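Chapter 6
Consent and the Small Print

What you will study in this chapter
The meaning of consent in data protection
Why a long privacy notice can be a weak one
How a regulator decides if a user was misled
The Pluvside case and its two opinions

6.1 A button at the bottom of the page

Most of us give consent many times in a week and remember none of it. We install a weather app, a window opens, and there is a gray text with a blue button under it. We press the button. In the language of the law, something has now happened between us and a company. In our own mind, a window was closed.

This chapter deals with the distance between those two things. In Chapter 5 we looked at what counts as personal data. Now we ask on which conditions a company may collect such data, and what it must tell the person before it begins.

Let us take the case of Pluvside, a weather service which we will meet again in several exercises. Pluvside asked its users for their location in order to show the local forecast. The users agreed. The same location was also passed to a partner, Gultlow, which used it for selling advertisements. This second use was mentioned in the privacy notice, in section 33, under the heading "Improving our service."

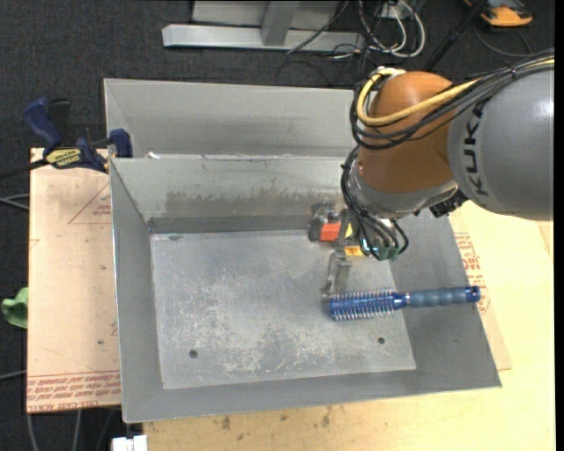 The complaint was brought by a user with the name Junhao Jiang. He did not say that the notice was false. He said that a person who reads "improving our service" will think of better forecasts and will not think of advertising. The company answered that the full text was available to everybody, and that 1112 users had even opened it in August, the month before the complaint. How many of them reached section 33, the company could not tell.

6.2 Two ways to read the same notice

The reviewers in the case, Aker and Deng, came to different results, and it is useful to keep both in mind during the whole chapter.

Aker began with the text. If the words are there, and if an adult with normal patience can find them, then the user was informed. It is the task of the user to read, in the same way as with a contract for renting an apartment.

Deng began with the reader. She asked what an ordinary user believed at the moment of pressing the button. The notice had more than 6 pages on a printed copy, and on a telephone it was much longer. For Deng, a use of data that would surprise most people must be told at the place where the choice is made.

You will see that many laws today stand closer to Deng, but the argument of Aker has not disappeared. It comes back in particular when the service is free of charge.

Before you continue, write down 3 apps that you use every day. For each of them, note what you believe it collects. Keep the list, as we will compare it with the real notices in section 6.4.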